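Set the pads before you touch the software

Most of the time lost on hand-held grippers is lost to maintenance that was skipped, and most of that maintenance concerns the finger pads and the pivots. I have looked after the pair we call Noria for long enough to hold a firm view on this. The view is that the tool should be treated as a wearing machine with a service interval, and that the interval should be set by closures and not by complaints.

The usual practice is the reverse. A unit goes out, it comes back, it goes on the shelf. When an operator reports that thin items are slipping, somebody opens the calibration menu and widens the closing range. The report stops for a few days. Then it returns, and the range is widened again. By then the jaw position being logged no longer agrees with where the jaws are, and every recording made in between carries the error.

In August we pulled the logs for one unit and found that its zero had been moved 9 times with no entry in the service book. The cause was a loose pivot screw. It took 4 minutes to correct once the jaw was off. The recordings took far longer to sort out, and part of them had to be dropped.

The pivots deserve the first look for this reason. Each jaw rides on round-headed screws that act as bearings as well as fasteners. If the screw is too tight, the linkage drags and the jaw lags behind the trigger. If it is too loose, the jaw rocks sideways and the pads meet at one corner. Both faults look like pad wear to someone who only watches the pads. I check for rock by holding the frame still and pushing the jaw across its plane with a thumb. Any movement that can be felt is too much.

Thread compound is a matter of some dispute. Christos Konstantinidis, who built the first fixtures at the Furnham bench, uses none and retightens on a schedule. I use a low-strength compound and retighten less. His method leaves no residue in the linkage and costs more labor. Mine is the better choice for units that leave the building, where the schedule tends to slip. I would not defend it for a unit that stays on a bench.

Pads come second. A textured pad does its work at the edges of the texture, and these round off well before the pad looks worn from arm's length. Dust and skin oil fill the low areas and have the same effect sooner. Wipe with a damp lint-free cloth, let the pad dry, and close it on a strip of plain paper. Pull the strip. It should tear or resist evenly across its width. If it slides out on one side, the pads are not parallel, and cleaning will not help.

Replace pads as a pair. A new pad facing an old one gives uneven grip and shifts the closing point away from the center line. I have seen single replacements defended as thrift. A pad is cheap next to an afternoon of bad data, and the half-worn one can be kept for training new operators.

Two-handed setups add a fault of their own, and here I differ from the Drakby procedure, which services left and right units on alternate visits. The argument for alternating is that one unit always stays in use. The trouble is that operators adapt to a mismatch without noticing it. They begin to favor the crisper side and hand the heavy or slippery items to it. The other side sees fewer closures, wears less, and passes its next check easily, so the records suggest that all is well.

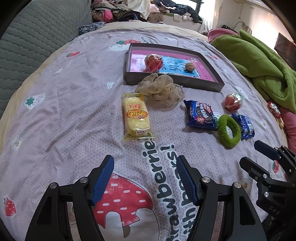
Soft surfaces make this worse. On a hard table the fingertips can be brought down to contact and the item closed on from a known height. On bedding the surface gives way, the tips sink, and fabric gets drawn in along with the item. A misaligned pair of pads picks up fabric far more readily than a true pair. Crackling plastic wrap adds a second difficulty, as the wrapper can be held while its contents shift inside it. An operator working on such material needs both hands to behave alike, and that means both units on the bench together and both set against the same gauge.

Our present interval is 134 recorded sessions or any dropped tool, whichever comes first. The full service takes 90 minutes for a pair, including the paper test before and after. Conceição runs a shorter version that leaves the linkage assembled. It is adequate between full services and should not replace one, as the linkage is where grit collects.

The objection I hear most is that software can correct for all of this. It can correct for a fixed offset. It cannot correct for a jaw that sits in one place when opening and another when closing, since that error depends on load and on the history of the last movement. Adding a lookup table to a loose screw gives you a loose screw and a table to maintain.

I would ask for one change above the others. Lock the zero setting, and give the key to whoever signs the service book. An operator who finds a unit slipping should be able to swap it and carry on, with the faulty one tagged and its settings left as they were found. The settings are evidence, and the person doing the repair needs them.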